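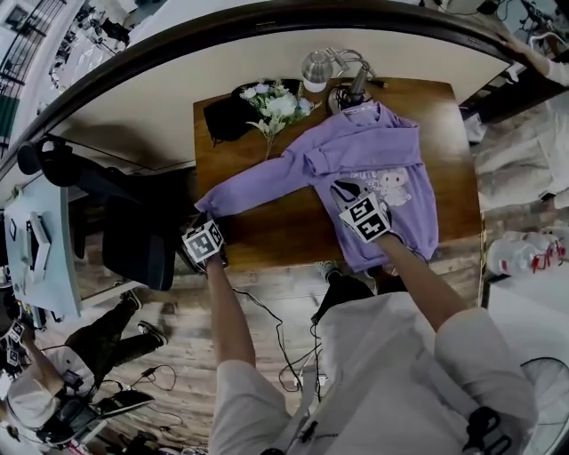
안돈(Andon), 2021년 4월 19일 – 공유 공작실 아소(Aso)는 회원들이 직접 만든 손잡이형 그리퍼 ‘클리텔(Clitell)’의 제작 도면과 부품 목록을 공개한다고 밝혔다.

클리텔은 사람이 양손에 하나씩 쥐고 옷 개기 같은 집안일을 하면서 동작을 기록하는 장치다. 그리퍼마다 흑백 무늬 마커를 붙인 정육면체 마운트가 달려 있고, 기록한 동작은 로봇 팔 학습에 쓴다. 소매가 긴 상의를 접는 작업도 기록 대상에 들어간다.

제작은 2월에 시작됐으며 회원 4명이 참여했다. 한 벌을 만드는 데 필요한 부품은 62개로, 마운트는 공작실 3D 프린터로 출력한다. 지금까지 기록한 옷 개기 동작은 67회다.

제작을 이끈 우르마스 얀카우스카이테는 “소매를 잡을 때 손목이 많이 돌아가 마운트 각도를 여러 번 고쳤다”며 “케이블 정리는 다음 판에서 손볼 계획”이라고 말했다.

도면은 아소 안내 데스크에서 신청하면 받을 수 있다. 조립 모임은 마이순 슈불이 진행하며, 참가자는 납땜인두를 가져와야 한다.

문의: 아소 공유 공작실 홍보 담당

이 웹사이트는 이용자 편의를 위해 쿠키를 사용합니다. 계속 이용하시면 쿠키 사용에 동의하는 것으로 간주됩니다. 동의 | 설정 변경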